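Rain gauges on the roof: what our group found out

Posted 5th March by Chepkoech Mwakyusa
4 comments | 49 shares

So our question was pretty simple. Does the rain total you get from the Fullcombe town weather page match what falls on our side of the hill? My lab partner Albertina Salgado was sure it would. I was sure it wouldn't, mostly because I've walked home in a downpour while my phone told me it was dry.

We put out two gauges. One was a plain plastic tube you read by eye, and we called that one Alel (long story, it's her cat). The other was a tipping bucket gauge we got secondhand, which clicks over every time a tiny seesaw fills up. Each click gets saved with a time, and by the end we had 3000 lines in the spreadsheet. I read most of them -- never again.

The first week was a mess. I'd put the tube too close to the stairwell wall, so when the wind came from the west it caught hardly anything. We moved both gauges out to the middle of the roof and threw away everything from before that. It hurt, but the numbers were junk.
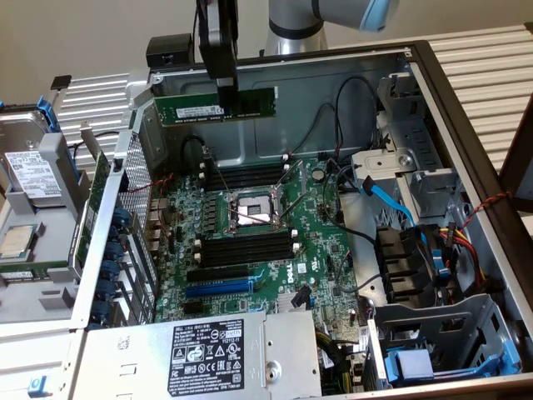

After the move things got a lot better. Our tube added up to 175 millimeters for the whole project, and the tipping bucket came out a little lower. Albertina thinks it misses some rain in really heavy bursts, when the bucket can't tip fast enough. I checked the stormy days and she's probably right (don't tell her). On drizzly days the two were so close I stopped worrying about it.

The town page was the surprise! On quiet gray days it was nearly the same as ours. On showery days it was all over the place, and one afternoon we caught a real soaking while the town had nothing at all. I think the showers just build up over the hill and miss the station, but we'd need more gauges to say that for sure.

If I did it again I'd write down the wind every day, not just when I remembered. We also want a third gauge down by Fernandes Field, and we're hoping to have it out in April if the school says yes.

Sign up for the Science Club newsletter
This site uses cookies. OK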